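December 2023

Short entry tonight, my hand is tired from writing labels. Worked the early half at Handent, home by two, and decided the bedroom was the thing to get done before the week got away from me again. Changed the bed first. The cover was dry on the rack and I got it on by myself, which took three tries at the wall side because the mattress is heavy and I can't get my arm down there. It still puffs up along the wall. I left it. The blue cloth went on the bed to be folded with everything else.

The blue card is still standing in the corner between the bed and the wall. I keep meaning to throw it out or put it with the papers and then I don't.
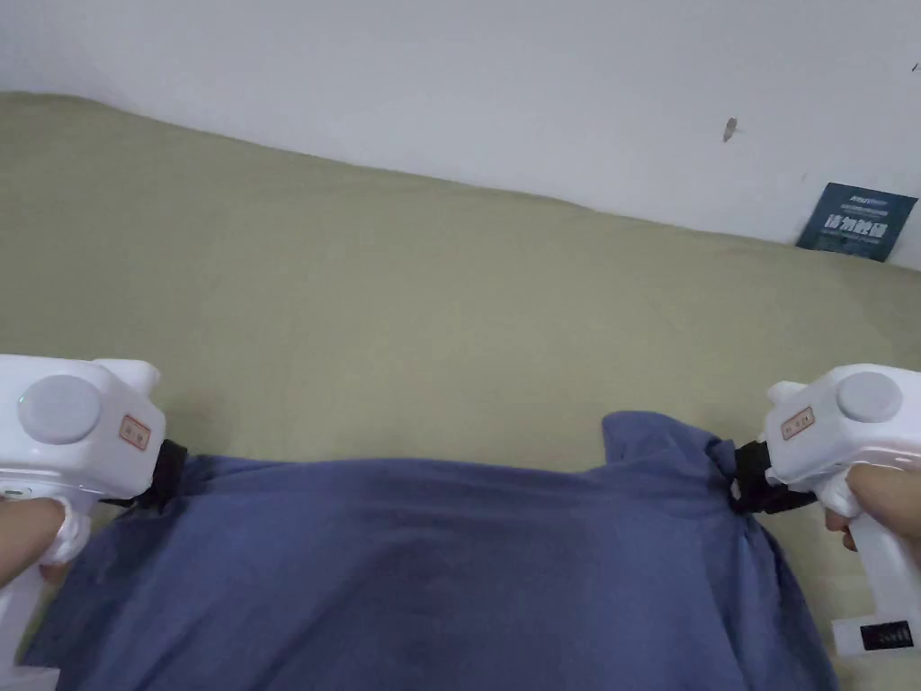 Notebook 2, p. 118

I want to write down how the folding went, as I said in February I would get better at doing it the same day. Total time for one load was 20 minutes, and that includes stopping to look at my phone. Towels first, then shirts, then whatever is left. The blue one I did last. It doesn't hold a fold well. I tried it in thirds and it slid open, then in half and in half again, and that was better.

The wall needs attention. There are marks on it in several places and I noticed them more with the bed made up. I tried a damp sponge on one by the door last month and it only spread, so I want to ask at Pollemeo whether they sell small cans of the white. I don't want to repaint the whole room. A touch-up would be enough if the color is close.

Also on the list: the side of the bed. Papers, cables, the black bag. I moved the bag once and moved it back. The papers need sorting before they can go anywhere and I didn't want to start that in the afternoon and have it all over the bed at night.

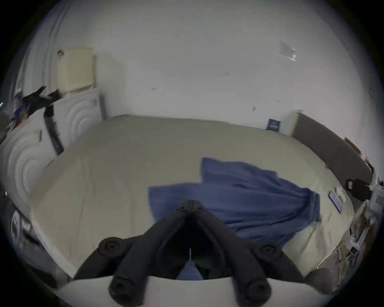
Bedroom, the side of the bed.

Had soup and toast and came back to it. The order from Rusell came while I was eating: two storage boxes and a pack of hangers. The boxes are smaller than I thought from the listing. They will hold winter socks and scarves and that's it. I had planned on one of them for the spare sheets, so those go back on the closet shelf for now. I wrote the order number, 1010, on the slip in case I send one back.

Refolded the blue cloth after supper. Pulling it by the corners first makes a difference. If the corners are not even at the start, the last fold comes out crooked and the whole stack leans. 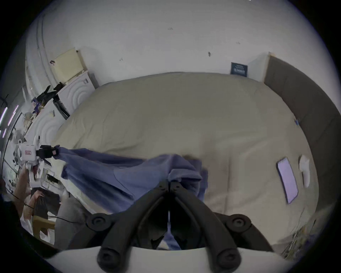
I put one from the household page of the Jin newsletter in here so I don't lose it.

Should a towel be folded or rolled for a narrow shelf?
Fold it lengthwise in thirds first, then in half, and stand it on its edge. Rolling is fine for hand towels, but bath towels come out too thick for most narrow shelves.

I measured the shelf and it is narrow enough that this matters. I'll try it with the next load. The old way I had them flat, and the bottom one never got used.

Other things done today: emptied the basket in the bathroom, took the cardboard down, wiped the windowsill, changed the bulb in the hall. Not done: the drawer, the shoes, the letter about the water meter. The drawer I can do in the morning if I'm up by seven. The letter has to go out this week.

I had wondered if it was worth keeping a cover this color. It shows lint more than the old striped one did, and I was over it with the roller twice. But it's soft and it washes easily, and I don't want to buy another this year.
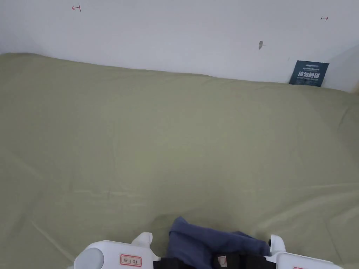 On the phone later I mentioned all this and was told that I fold too early, that cotton should be left flat for an hour off the rack or it keeps the crease from the line. My sister's way is to lay everything across the bed, go do something else, and come back. I said the bed would be covered until night. She said then start before lunch.

I may try it on a day off. Next load is probably the darks, some 20 pieces if I include the socks. Need detergent before then. Lights out at ten thirty.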